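Visitor Questions: Arm Demonstration, Open Day

Getitz Handling Lab, Building 12

When does the demonstration run?
Every 40 minutes on Thursday, starting at 10 a.m. The last run begins at 3:20 p.m. No ticket is needed. School groups should write to Tarun Tripathi at the front office so that runs can be spaced out.

What does the arm do?
It picks up everyday items from a table and sets them down again, one at a time. The task list is called Totumo and changes between runs. Visitors can ask the operator which item comes next.

Is the arm remote-controlled during the demonstration?
No. The operator selects a task and presses start. Motion is planned by the lab's own software, Vososia. The operator keeps one hand near the stop button and does not steer.

How was the software trained?
On 828 recorded sessions, cut into short segments and checked by Omprakash Chauhan and Santosh Sandhu. Segments with a missed grasp were kept and marked as such.

What items are used?
Household and office items that fit between the two fingers. Glass, knives and anything over the payload limit are excluded. A typical table setup is shown in the pictures.

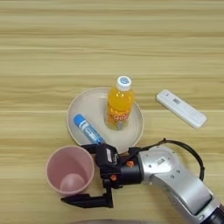
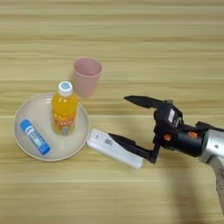
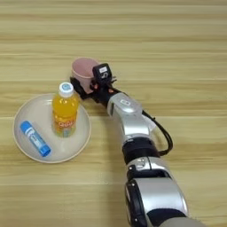
Table task with plate, bottle, blue tube and pink cup. One view: open gripper at the cup. Another: open gripper over the white device. Another: cup held in the gripper.

Why two fingers and not a hand?
Two fingers are easier to model and to repair. The cost is that wide or very flat items are harder. A flat item has to be approached along its narrow side, and the arm may turn its wrist before it closes.

Does it ever drop things?
Yes. If an item falls on the table, the operator stops the run and resets. If it falls on the floor, please leave it there. Staff will pick it up once the arm is parked.

How close can I stand?
Behind the yellow line. Children under 12 must be with an adult. The line is not moved for photographs.

May I take pictures or video?
Yes, without flash. Flash can disturb the vision system, and a disturbed run has to be restarted.

Can I bring an item for the arm to try?
Not during the scheduled runs. Gaurav Dhillon takes requests at the Prajapati bench after the last run, if time allows. Items must be dry, closed and not valuable.

How long do the fingers last?
The finger pads are replaced after 3,000 grasps. A worn set is on display at the bench and may be handled.

Who do I ask about technical details?
Rodrigo Bravo answers questions on motion planning between runs. Written questions can be left in the box at the door and are answered by email.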